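Print this section
E-mail this section

Clondthorpe Residence Handbook
Section 4. Setting Up and Using the Rasel Countertop Water Filter

4.1 Before you begin

Each kitchen in the Clondthorpe residence is supplied with a Rasel countertop water filter. The resident named on the kitchen list is responsible for setting up the filter at the start of the term and for changing the cartridge when required. Other residents may use the filter freely but should not open the housing.

Check that the following parts are present before starting work:

- filter housing with screw-on lid
- cartridge, sealed in its wrapper
- inlet hose with two rubber washers
- faucet adapter with selector lever
- drip tray

If a part is missing, do not substitute one from another kitchen. Report the matter to the residence office, and a replacement will be issued against the kitchen number.

4.2 Fitting the faucet adapter

1. Turn off the faucet and unscrew the aerator from the end of the spout by hand. Where the aerator is tight, wrap it in a dry cloth before gripping it.
2. Place one rubber washer inside the adapter, flat side up.
3. Screw the adapter onto the spout until it is firm. Do not use a wrench.
4. Push the inlet hose onto the side outlet of the adapter and tighten the collar.
5. Set the selector lever to the upright position and run cold water for a few seconds. Check the joint for leaks.

Note: Kitchens on the upper floor have Kokkinos faucets with an outside thread. These require the reversible ring stored under the drip tray. The ring is fitted with its narrow edge toward the spout.

CAUTION: Never pass hot water through the filter. Water above 37 degrees Celsius will damage the cartridge and may loosen the hose collar. Return the selector lever to the upright position before opening the hot side of the faucet.

4.3 Installing the cartridge

1. Wash your hands. Remove the wrapper from the cartridge and keep the label.
2. Soak the cartridge in a bowl of clean, cold water for 31 minutes. The kitchen timer may be used for this purpose.
3. Unscrew the lid of the housing and rinse the inside. Do not use dish soap or bleach.
4. Lower the cartridge into the housing with the arrow pointing up, and press until it clicks.
5. Replace the lid and turn it until the marks on the lid and the housing are in line. 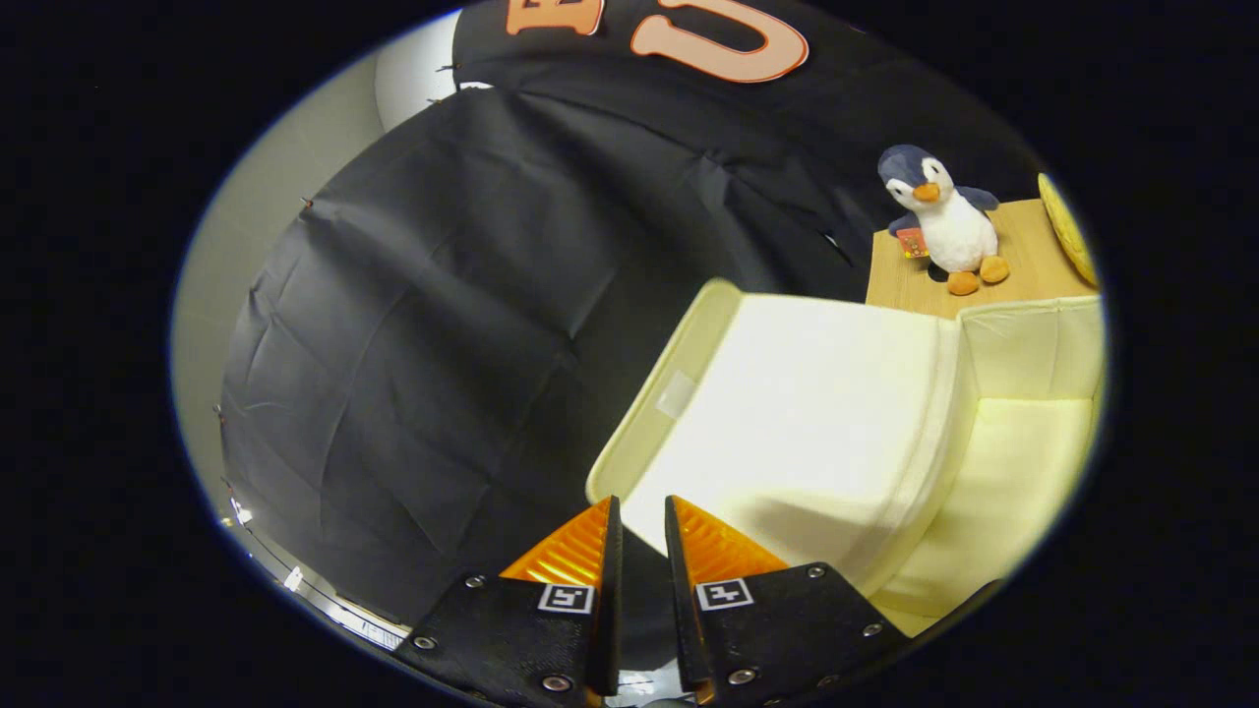

Figure 4-1. Ridged orange pads and black plates with square printed markers.

6. Move the selector lever to the side position and open the cold side of the faucet slowly. Air will escape from the outlet with some noise.
7. Let the water run to waste until it is clear. Nearly 2 gallons may be needed with a new cartridge. Fine black dust in the first water is carbon and is harmless.
8. Write the month of installation on the label and attach it to the back of the housing. A cartridge fitted in November, for instance, is marked with that month only.

CAUTION: Do not leave the housing under pressure. Close the faucet after each use. Closing the outlet by hand or with a stopper may cause the lid to split.

4.4 Daily use

Run the filter briefly each morning before drawing water for drinking or cooking. Water that has stood in the housing overnight should be used for cleaning or for plants. Filtered water kept in a pitcher should be covered, stored in the refrigerator, and used within two days.

The drip tray is to be emptied each evening and wiped dry. It may be washed in the upper rack of the dishwasher. The housing, the hose and the adapter may not.

4.5 Changing the cartridge

The cartridge is changed at the start of each term, or sooner if the flow becomes slow or the water has an odd taste. New cartridges are issued from the Kimovov cabinet outside the laundry room. Sign the sheet inside the cabinet door and enter the kitchen number.

Used cartridges should be drained in the sink overnight and placed in the general trash. They are not accepted with plastics.

4.6 Long absences

When a kitchen will stand unused between terms, remove the cartridge, dry the housing, and leave the lid off. Detach the hose and hang it with both ends down. A cartridge that has dried out must not be put back into service — fit a new one on return.

4.7 Questions and faults

Leaks at the faucet are usually cured by reseating the washer. If the leak continues, close the faucet, remove the adapter, and notify Ritva Ruotsalainen at the residence office. Please give the kitchen number and the month written on the cartridge label.

Print this section
E-mail this section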